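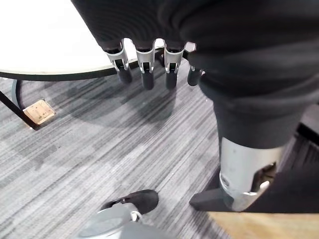

Belum says its new lock needs no servicing. A fitter isn't so sure

2025-11-01 | By Urmila Bisht

Boglárka Nyitrai has the Belum door closer-and-latch set in pieces on her bench and she is not impressed. "Sealed for life," she reads from the leaflet. "Whose life?"

She fitted 50 of them in a block of flats in August. By her own log, 33 have needed the strike plate moved since. Belum's answer, in an email she showed me, was that the doors had dropped. "Some had," she says. "Not 33 of them — I hung half of those doors myself."

Her complaint is the latch spring, which she thinks is too weak for a door with a brush seal. Ashraful Amarasinghe, who sells the set at Bridard, disagrees. "It passed its cycle test. If you pack the frame properly it shuts."

I asked which cycle test. He said he would find out — I am still waiting.

Nyitrai has gone back to the older Gil latch, which wants oiling every year. "At least they tell you that."

881 views | 50 shares | 3 comments

Recent
Cuser keypads: what the battery warning means
Muchen Xiao on master key records
Letters: worn keys and who pays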